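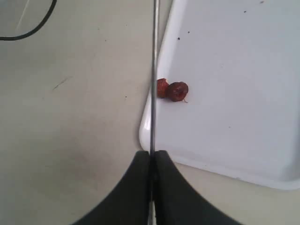 Skewer stall for the Lerkcombe street fair, minutes, May. Everyone was keen to get going and we opened with the trays. The big white one with the rounded rim won us all over - even two little red pieces of food show up beautifully against it. Agreed to borrow 12 more in the same colour.

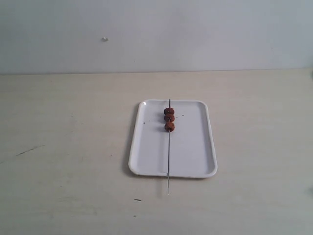 Metal skewers: 48 on hand, plenty for the first hour. Prustthorpe stall has offered a second grill, gladly accepted!

Set-up from 3 pm. Next meeting in the Estach room, bring your marinades.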